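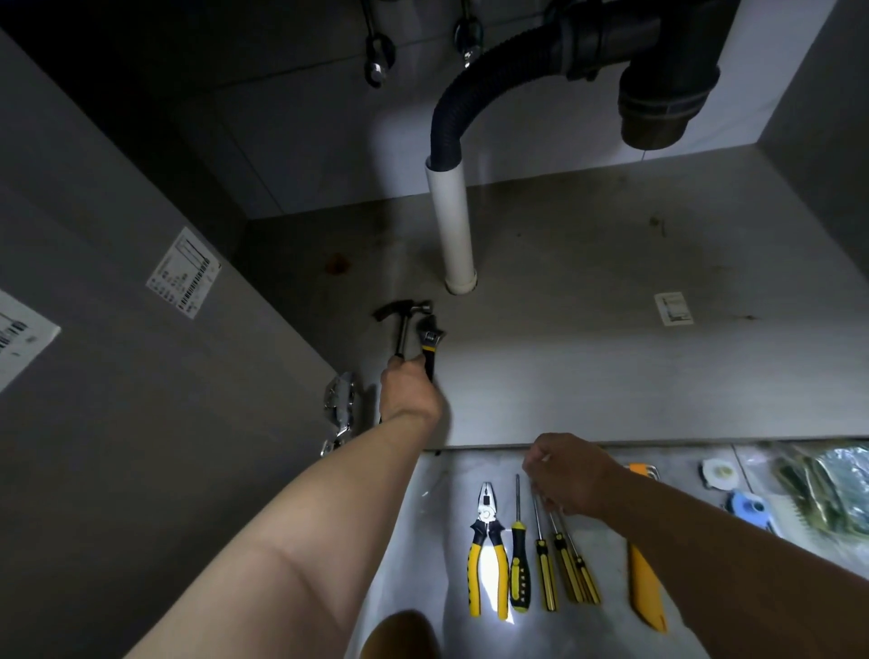 Debaixo do lava-louça: os tubos de ligação e o esgoto preto.

Início | Condomínio | Atas | Avisos | Contactos

Categoria: Atas e reuniões de moradores

Outubro, por Sioned Cadwaladr

Cá vai a ata da reunião do Edifício Nesham, escrita por mim porque fui a última a sentar-me e quem chega atrasado leva o caderno (regra antiga, e eu é que a propus!). Começámos às 19h30 na sala do rés do chão, com gente suficiente para votar.

1. Ata anterior
Aprovada com uma correção: o orçamento das caixas de correio era da Yakubu e eu tinha escrito Bretden. Peço desculpa às duas firmas.

2. Água
O 2.º esquerdo voltou a queixar-se da pressão de manhã cedo. A Bretden vem ver a coluna ainda este mês e convém que cada um saiba onde fica a torneira de corte da sua casa, que no meu caso levei uma tarde a descobrir. Quem tiver fugas dentro do apartamento trata delas por sua conta; da prumada para fora, paga o condomínio. Ficou assim escrito a pedido de várias pessoas.

3. Bicicletas
Discussão comprida, como sempre. Há bicicletas no corredor que não se mexem desde o inverno e o carrinho de bebé do terceiro já mal passa. Decidimos pôr etiquetas em todas; as que ninguém reclamar até ao fim do mês seguem para a oficina social da Rua Pekmont. Votei a favor, e a minha também lá está, cheia de pó.

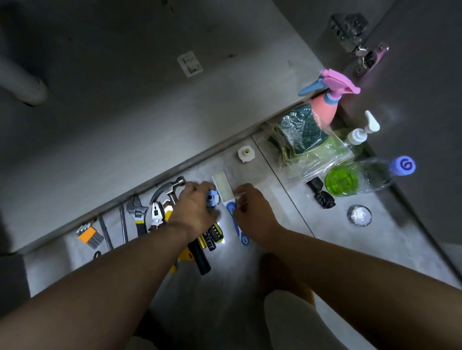
Ainda nas bicicletas, falou-se em comprar um suporte de parede. O modelo que levei impresso custa 248 euros e achei-o um bom preço, mas a sala achou caro e pediu-me outro orçamento. Trago na próxima.

4. Luz das escadas
O temporizador apaga antes de se chegar ao segundo andar com as compras. Passa para 59 segundos, que é o máximo daquele aparelho, e depois logo se vê se é preciso trocá-lo. Aprovado sem votos contra.

5. Jantar do prédio
Fica para novembro, no pátio se o tempo deixar. Eu faço a sopa, o 1.º direito leva as mesas e falta quem trate do pão e das sobremesas (inscrições na folha do elevador, por favor, e com letra que se leia!).

6. Outros assuntos
Apareceram 3 chaves na caixa de correio comum. Estão comigo, é só tocar à campainha depois das seis.

Fechámos às 21h10. A próxima reunião é na mesma sala, e o aviso vai para o placard da entrada.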